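Stivier Handtrainer im Test

Seit April übe ich mit dem Handtrainer von Stivier, den mir die Ergotherapie wegen meiner Nervenerkrankung empfohlen hat. Er wiegt 38 Gramm und passt gut in die Handfläche. 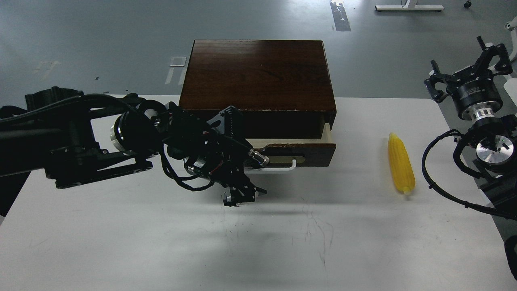 Der Widerstand reicht auch bei schwachem Griff aus. Eine Schublade mit Bügelgriff, wie an dem dunklen Schränkchen, ziehe ich wieder mit vier Fingern auf — vorher nahm ich beide Hände.

Die Anleitung ist knapp, der Zähler geht bis 500.
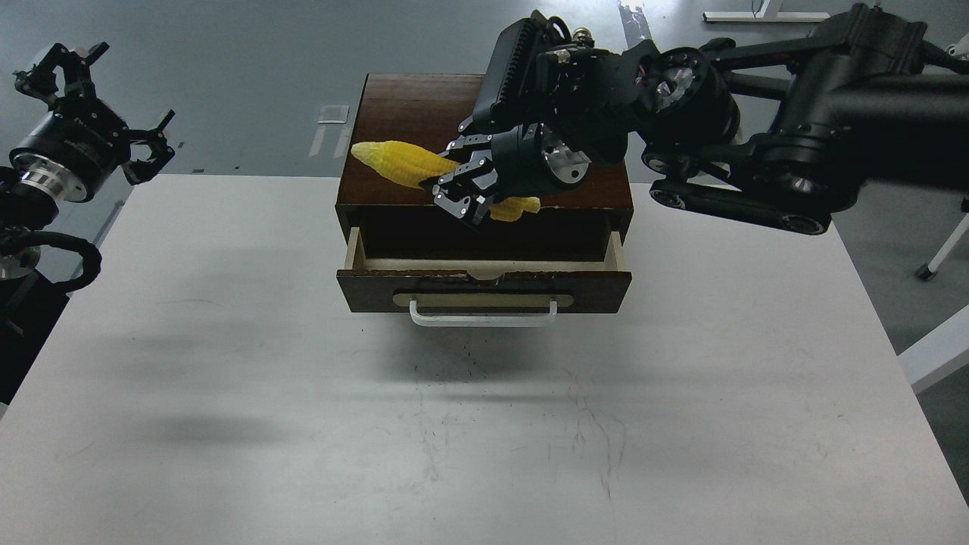 Nach etwa 3000 Wiederholungen federt er wie am Anfang. Vier von fünf Punkten.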